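Search this site Go

Straps and fastenings: notes for the Clerkden evening talk

Slides 7 and 8. Start at 7 pm whether or not the back rows are full. Lights down, samples still in the box. Say that we are only looking at how things are held on, then show both slides before talking.

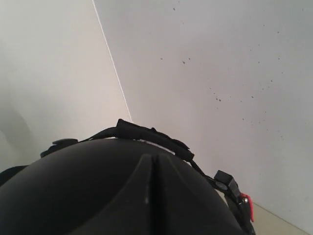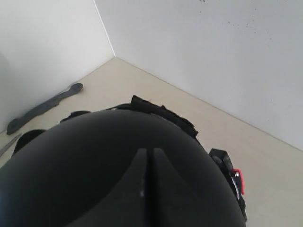
Black strap over a black rounded shell, red tab on the right. Give them time to look.

One reply to the Sastitz handout said that coloured tabs are all very well, but in a dark cupboard you find a fastening by feel, so the shape matters more. Read that out and agree with most of it. Colour still helps when you are showing someone else which bit to pull.

Next, wear. Look at strap edges first, then wherever the strap bends. Fluff in hook-and-loop comes out with a stiff brush. Don't cut a frayed end shorter until you've checked there is enough left to grip.

Pass round the Fladine samples, 14 in the box. Count them back in.

Leave the Zürcher buckles for questions. Allow 60 minutes in all.

Contact | Copyright Clerkden Talks | Back to top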